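Tainá Moura
Seit October-Anfang, also seit Anfang Oktober (Entschuldigung, meine Finger sind noch auf Portugiesisch), zeige ich einem Roboterarm, wie man eine Flasche greift. Ein paar Notizen dazu. 1/8

Ich steuere den Arm aus der Ferne, mit zwei Handgriffen am Nebentisch. Jede Bewegung von mir wird aufgenommen. Bei uns heißt eine solche Aufnahme «ein Turno». Bis jetzt habe ich 887 Turnos gemacht. 2/8

Das Schwierigste ist für mich die Höhe. Von der Seite sieht alles richtig aus, und trotzdem komme ich zu tief oder zu schief an. Deshalb halte ich über dem Deckel immer kurz an, bevor ich weitergehe. 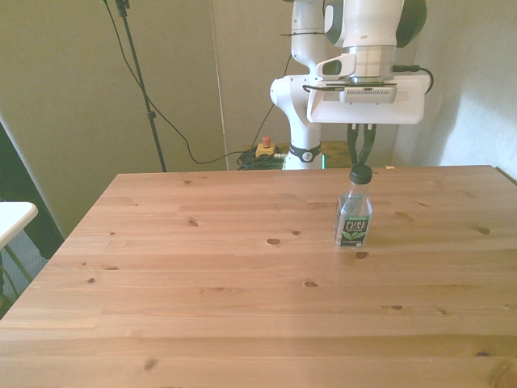 Jahangir Ranasinghe hat mir am Anfang geraten, langsamer zu werden. Ich war zuerst beleidigt -- ich war doch schon langsam! Aber er hatte recht. Wenn ich zögere und dann plötzlich schnell bin, lernt das Modell auch dieses Zögern. 3/8

Von einer Serie mit 81 Turnos habe ich 24 wieder gelöscht. Meistens war die Bewegung unruhig, einige Male habe ich den Griff zu früh geöffnet. Das tut ein bisschen weh, aber schlechte Beispiele will ich nicht behalten. 4/8

Eine durchsichtige Flasche ist übrigens gemeiner, als ich dachte. Man sieht das Holz durch sie hindurch, und die Kanten erkennt man fast nur am Licht. Ich orientiere mich am Etikett. 5/8 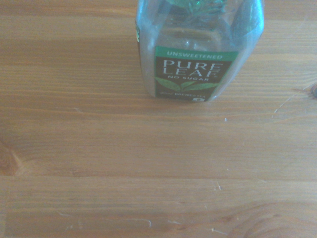
Pure Leaf, ungesüßt, aus der Sicht der Kamera am Handgelenk.

Sheyla Taipe fragte, warum ich die Flasche nicht einfach jedes Mal an denselben Platz stelle. Dann würde der Arm nur diesen einen Platz lernen. Ich verschiebe sie nach jedem Turno ein Stück, manchmal drehe ich sie auch. 6/8

Nach etwa 10 Minuten merke ich, dass meine Schultern hochgehen. Dann mache ich Pause und trinke Kaffee, keinen Tee. 7/8

Als Nächstes möchte ich das Abstellen üben. Wer schon Erfahrung damit hat: Lasst ihr den Griff ganz unten los, oder einen Millimeter darüber? Ich freue mich über Antworten, gern auch auf Englisch. 8/8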